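Newsletters > Gekent House > Shared kitchen

Loading the dishwasher: a few notes for January

The dishwasher next to the sink now serves the whole of the second floor, and it works best when everyone fills it the same way. Please scrape food into the caddy first. There is no need to wash anything by hand. 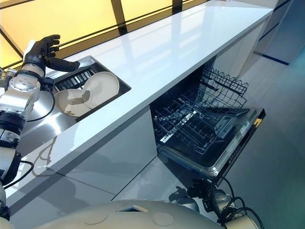
Plates left in the basin are the most common complaint. If the machine is running, stack them on the side and load them when it finishes. A mark like the small brown one on the front plate will usually come off in a normal wash, so don't run the tap for it. Anything left after 2 pm gets put in by whoever is on the rota.

Bowls go in the rack on their edges, facing the spray, with a gap between each. The short programme takes 40 minutes.

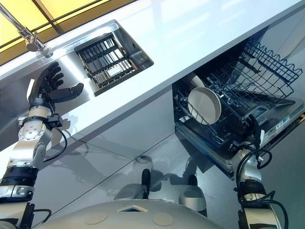 Emese Szalai asked whether bowls could go in the top basket instead, as she finds the lower one fills up by mid-morning. They can, if they are shallow.

Tablets are in the Flaltmont tin under the counter. Use one per load.

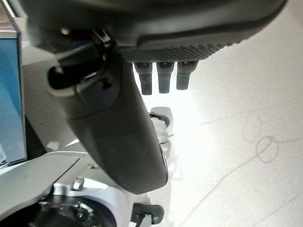 Emptying the machine

Wait 14 minutes after the end of the cycle, then start with the lower rack.

This site uses cookies. Accept | Manage settings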